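Opinion > Home Life > Bedrooms

Make the Loud Bed

By Omolara Abubakar

I'm done with beige bedding! Every bedroom I walk into lately looks like oatmeal, and I say pile on the color. Put a floral over a blotchy print, let coral argue with teal, and skip the matching set. My friend Zainab thinks two patterns on one bed is one too many (she sleeps under gray). I think a bed is the biggest canvas most of us own, so why leave it blank?

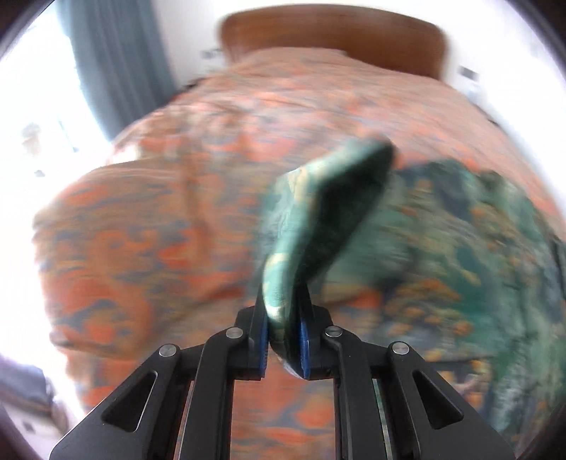

Green floral throw over an orange-and-blue spread.

And leave a few rumples in, please. A bed pulled flat as a board makes me want to stand up straight.

Recent
In Praise of the Odd Pillowcase
Why I Fold Towels Badly
Paint the Closet

Contact | © Asenitz | Back to top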